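Cahier d'atelier — août 2018
Préhenseurs à main, comparaison Komen / Arnent sur textile plié

Bon, je reprends le cahier après trois semaines de trous (pardon aux collègues qui le lisent, les essais de juillet sont sur des feuilles volantes dans le classeur vert). On avait laissé les Komen sur un doute : très bien sur les pièces rigides, pénibles dès que ça devient mou. Du coup j'ai ressorti la serviette blanche, pliée en plusieurs épaisseurs, et l'égouttoir noir comme point d'arrivée. Le geste est bête comme chou : prendre le bord, soulever, aller poser sur l'égouttoir.

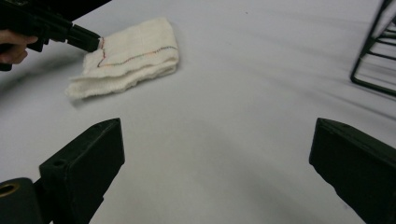 Rédigé par le responsable des essais préhension, atelier Donberg

Ce qui me frappe d'abord, c'est le bout du doigt. Sur les Komen il est franc, carré, et contre une pile de tissu il a tendance à pousser avant de pincer. On arrive sur le pli, on croit l'avoir, on ferme, et on n'a qu'une couche sur toutes celles qu'on voulait. En descendant plus à plat ça passe mieux, mais il faut casser le poignet et au bout de vingt minutes je le sens dans l'avant-bras. Les Arnent ont une gâchette plus souple, une course plus longue, et je retrouve le bord du tissu presque sans regarder. Par contre il y a du jeu dans l'articulation ! Pas énorme, mais sur la courbe d'ouverture ça fait un petit escalier au moment de la fermeture, toujours au même endroit.

Côté chiffres : 48 prises par modèle, même pliage de départ à chaque fois (enfin, aussi pareil que je sais plier). 695 g au peson pour la Komen avec son câble, et je n'ai pas pesé l'Arnent parce que le peson a rendu l'âme entre les deux. À refaire.

Les caméras, maintenant. Celle de l'outil voit bien les doigts et la zone entre les deux, c'est ce qu'on lui demande, mais l'optique étire tout sur les bords. Pour juger si le tissu est pris ou seulement coincé, je préfère de loin la vue de tête. Je les ai regardées côte à côte sur l'écran du fond et je change d'avis à peu près à chaque prise — il faudra quelqu'un d'autre pour trancher.

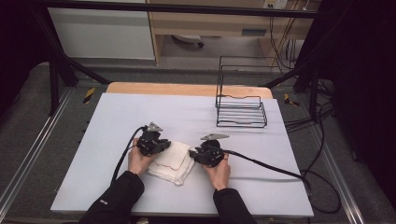
Et puis il y a les câbles. Je le note à chaque fois et à chaque fois on remet ça : le câble tire sur l'arrière de la poignée dès qu'on s'éloigne du centre, et on compense sans s'en rendre compte. Avec le contrôleur Mavromatis j'ai en plus un retard à l'ouverture, jusqu'à 489 ms dans le pire des cas, alors que la fermeture suit très bien. Je soupçonne le filtrage, réglé trop mou en juillet pour calmer le bruit des codeurs. J'ai remis la valeur d'usine en fin de séance, pas encore rejoué la série.

À faire :
- rejouer la série Komen avec le filtre d'usine
- coller un patin fin sur les bouts de doigts et comparer
- demander à Arnent s'ils ont une version 2 de l'articulation
- trouver des câbles plus souples, ou les faire passer par le haut
- peson !

Si quelqu'un prend la suite avant moi, les réglages sont dans le dossier partagé, sous « textile_plié ». Ne pas toucher au zéro du Mavromatis, j'ai mis une heure à le retrouver.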